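Bureaux à la découpe : la promesse un peu courte des lots « flexibles »

22 octobre 2024

Sur le papier, l'affaire est simple. Un ancien site tertiaire, trop grand pour trouver preneur d'un bloc, est divisé en lots que l'on commercialise séparément. Le programme Skornach, porté par le promoteur Vindent aux portes de Salian, en compte 14, dont le plus petit fait 198 mètres carrés. La brochure parle de « parcours immobilier évolutif ». On y apprend qu'une entreprise pourra s'étendre, se replier, s'étendre encore, le tout sans déménager. On n'y trouve pas le montant des charges.

Il a fallu les demander deux fois. La réponse est arrivée en juillet, sous la forme d'une « estimation non contractuelle » qui laisse de côté la toiture, l'ascenseur et la réfection du parking. Trois postes qui, dans un immeuble de cet âge, décident souvent si l'opération est bonne ou mauvaise pour l'acquéreur.

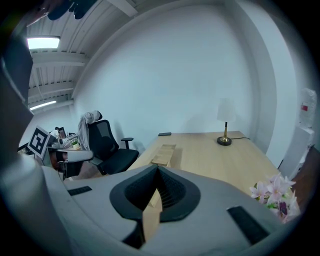
Sur un bureau en bois clair.

La division en lots profite d'abord à celui qui vend. Un plateau de 500 mètres carrés se négocie durement, face à des acheteurs qui ont un avocat et du temps. Coupé en petites surfaces, le même plateau s'adresse à des cabinets, des artisans, des professions libérales, qui comparent surtout la mensualité à leur loyer actuel. Le prix au mètre carré monte, et personne ne s'en offusque puisque le chèque est plus petit.

Reste la question de l'extension, cœur de l'argumentaire. Pour s'agrandir, il faut que le lot voisin soit libre, ou que son propriétaire veuille bien vendre. Le règlement de copropriété que nous avons pu lire ne prévoit aucun droit de priorité. Il impose en revanche l'accord de l'assemblée pour percer un mur porteur. La souplesse vantée tient donc à la bonne volonté des voisins.

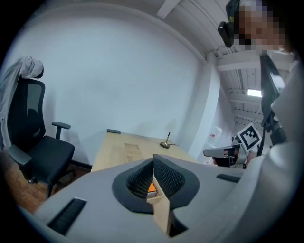 Le gestionnaire pressenti, Eletgate, promet de son côté une « conciergerie d'entreprise » financée par l'ensemble des copropriétaires, qu'ils s'en servent ou non. Réception des colis, réservation de salles, entretien des espaces communs : le catalogue est long, le tarif sera fixé après la livraison. Un dentiste et un bureau d'études n'en feront pas le même usage, mais ils paieront selon la même clé de répartition.

Quant au stationnement, le plan affiche quelque 200 places. Une partie se trouve sur une parcelle voisine, occupée en vertu d'une convention précaire. Si elle n'est pas renouvelée, il faudra se garer ailleurs, et la valeur de revente s'en ressentira.

Tout n'est pas à jeter. L'emplacement est correct, la desserte aussi, et posséder ses murs garde un sens pour une activité stable. Encore faut-il exiger, avant toute signature, le règlement complet, le diagnostic de la toiture et un budget prévisionnel chiffré poste par poste. À l'heure où nous bouclons, Vindent ne nous avait transmis que le premier.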